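Arilness (software)

Arilness is a task planning and motion control package for single-arm robots working at a table. It grew out of an in-house tool at Eltel, a maker of parcel handling equipment, and is now kept up by Trurside, a small software firm that took over the code when Eltel decided it would prefer to make conveyors. The package is best known for its treatment of overlapping objects, and second best known for its error messages.

Name

The name has no agreed meaning. Early release notes claim it is an acronym, but the two notes that spell it out give different words, and neither version produces the letter n. Trurside's documentation says only that the name "was available."

Overview

Arilness sits between a perception program, which reports where things are, and an arm driver, which moves the joints. It takes a goal written in plain text, such as "box A beside box B," and returns a sequence of grasps, lifts and placements. If it cannot find one, it returns a code and a short sentence. The most frequently reported of these sentences is "No plan, but not for lack of trying."

The software does not do its own object recognition. In simulation it reads poses straight from the simulator, a habit that makes the results look very good and the first week on real hardware look very bad. A setting called honest_poses adds noise to the readings. It is off by default.

The standard test room

Most development is done in a simulated room that ships with the package. A black arm stands on a white table with a wooden floor around it, and the objects of interest are flat boxes with labeled middles and color-banded ends. The room also holds a fair amount of furniture and equipment that no task refers to. It is there to give the perception side something to be wrong about.

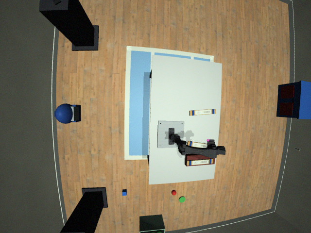 The test room from overhead, with the arm reaching across the table.

The overhead view is the one preferred for debugging placements, as it makes the layout of the tabletop easy to compare with the planner's own map. It is less useful for judging height, and it has the further drawback that the arm tends to lie across whatever one is trying to look at. The manual recommends a second, lower viewpoint for checking the gripper. Users who skip this advice tend to find out about table collisions from the log.

Planning

A plan is built in two layers. The upper layer picks the order in which objects are to be moved, treating each as a token on a grid. The lower layer then checks whether the arm can carry out each step without hitting the table, the other objects or itself. When the lower layer says no, the upper layer is told which step failed and tries again, up to a limit of 30 attempts. Bug reports about this limit are divided between people who find it too low and people who have sat through all of it.

Grasp selection works from a table of candidate approaches. For flat boxes the candidates come down from above, with the fingers spread across the narrow side. Version 3 added a check that the wrist can still bend far enough at the outer end of the reach, where the arm is nearly straight and has few choices left. Before that, a plan could be approved in full and then stop at its last step, with the gripper in position and nowhere to go.
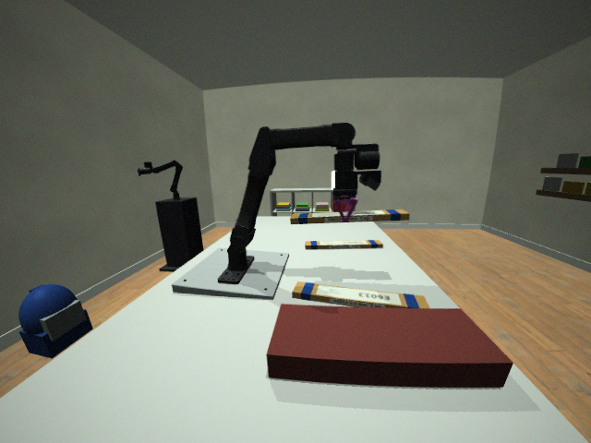
Objects close to the edge of the table are handled by a separate cost term, which makes the planner reluctant to put anything down there. The reluctance can be tuned. At its highest value the planner refuses to put anything down at all, a result that is correct by its own lights and has been closed in the issue tracker as working as intended.

Testing

The regression suite holds 978 scenarios, of which 245 concern boxes that start out touching. Each scenario stores the starting poses, the goal and the expected number of moves. It does not store the reason for the scenario's existence, and several have titles such as "that thing again." Scenarios are replayed nightly, and a run is marked failed if any object ends outside its goal region, even when it got there by a better route than the one expected.

Pietrzak format

Scenarios are saved in the Pietrzak format, a plain text layout with one object per line. It was adopted as a stopgap before the first public release and has since outlived two planned replacements. Angles are in degrees and lengths are in meters, except for gripper width, which is in millimeters. The documentation gives this exception a heading of its own.

Availability

The source code is free for research use. The current stable release is dated 2022-01-20. A release that changes the default for honest_poses had been announced for the previous November and remains listed as upcoming.

See also

Motion planning
Pick and place
Robot simulation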